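### 4.2 Budget for the hands

The purchase plan for the Arley line was fixed in May. We bought two hands from Manninen and kept 308 hours of paid test time. Grinevix offered a cheaper gripper, but its spare fingers must be ordered in lots of 200 -- too many for a site of our size. The cost of spare parts was therefore counted from the first year. Bottles were chosen as the main test goods (Figure 3).

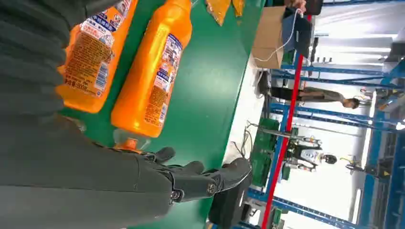 **Figure 3.** Jointed hand, open, close to two orange bottles on the green work surface.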